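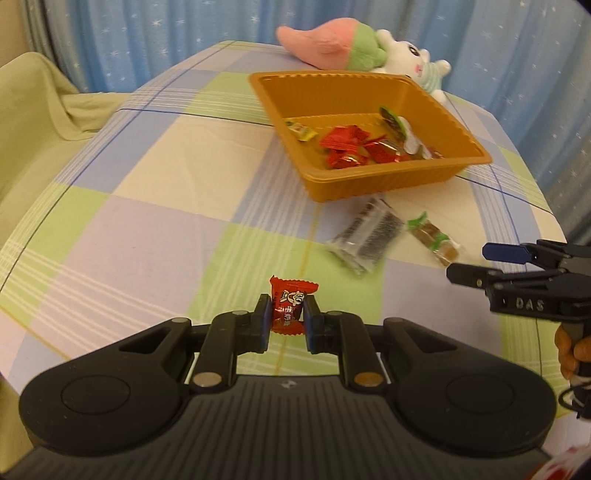
Why are wrapped sweets sorted before they go on a tray?
Mixed sweets keep and serve better when hard, chewy and milk types are kept apart, and guests with allergies need to know which is which.

Unit 2: Sweets and small items for the tea table
Handout for Wednesday, September 12, 2018
Tutor: Ayanda Molefe

Cloth first. Lay it square to the table and smooth it from the middle outwards. A check pattern helps here, as you can line the stripes up with the table edge.

Choosing a tray. A shallow plastic tray with a rim is enough for individually wrapped sweets. Unwrapped ones need a paper liner, and we will cover those in February.

Handling. Pick each sweet up by the sides of the wrapper. Do not pull on the crimped ends - that is where most wrappers split. Put any torn ones to one side.

Reading the wrapper. Many milk sweets have a cow on the front, but a drawing is not an ingredients list. Check the outer bag, and if the print is in a language you don't read, ask before you label the tray. Keep the bag until the table has been cleared.

Setting out. Work from the back of the tray to the front, one type to a row, with the printed side up. Leave the front row short so people can get their fingers in.

Practice task (12 minutes, in pairs)
Fill one tray from a mixed bag. Swap with your partner and check each other's rows. Write a label for each type.

Reading: Flellard course pack, page 41. Bring the pack next week as well - we start on biscuits.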